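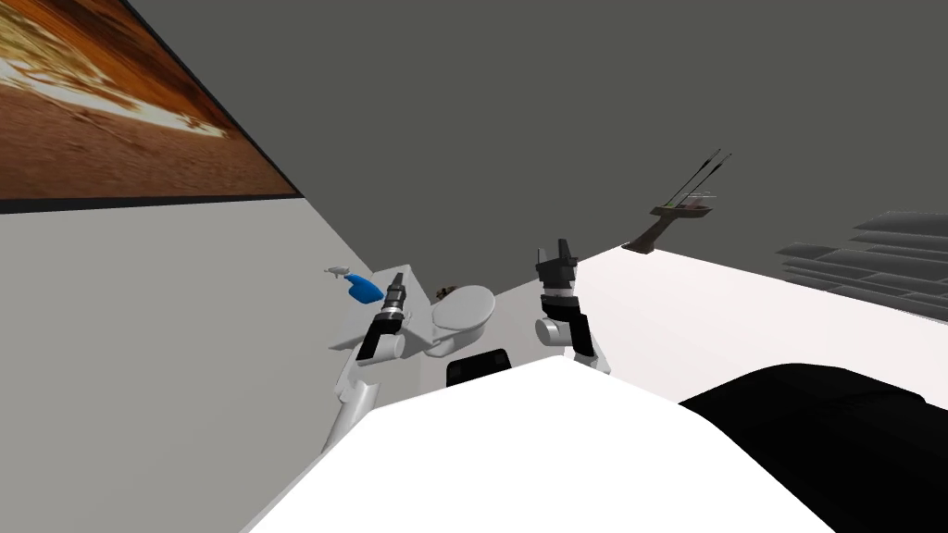
Jamie Dawber has argued that the low-flush toilet changed household water use more than any other fixture, and that its early reputation for poor performance came mostly from old drain lines. Other writers on plumbing give more weight to the washing machine and the shower head.

A flush toilet is a fixture that uses water to carry human waste through a drainpipe to a sewer or septic tank. It consists of a bowl, a trap and a supply of flushing water, which in most homes is held in a tank.

Operation

In a gravity toilet, pressing the handle lifts a flapper or valve at the bottom of the tank. Water runs into the bowl through holes under the rim and, in many models, through a jet near the outlet. The rising water spills over the bend of the trap and starts a siphon, which pulls the contents of the bowl into the drain. The siphon breaks when air enters. A float then lets fresh water into the tank until it reaches the set level.

Washdown toilets, common in Europe, have a wider trapway and do not rely on a siphon. They clog less often but hold a smaller pool of water – the bowl may need brushing more frequently.

Trap and venting

The water left in the trap keeps sewer gas out of the room. A vent pipe, usually run up through the roof, evens out the air pressure in the drain so that the trap is not sucked dry. Toilets in rarely used rooms can lose their seal through evaporation.

Local history

In Horness, most homes relied on outdoor privies until the town sewer was laid. The first contract covered 38 streets and took 2 years. The Trekden district, which lies below the level of the main, was connected later by a pumping station. A survey made after the work found that nearly 57 percent of houses there still had an outdoor privy standing, many of them used as tool sheds.

Maintenance

The flapper and fill valve are the parts replaced most often. A worn flapper lets water seep into the bowl, and the tank refills at odd times. Food coloring placed in the tank will show up in the bowl if the seal is leaking.

See also: Septic tank; Trap (plumbing); Horness sewer works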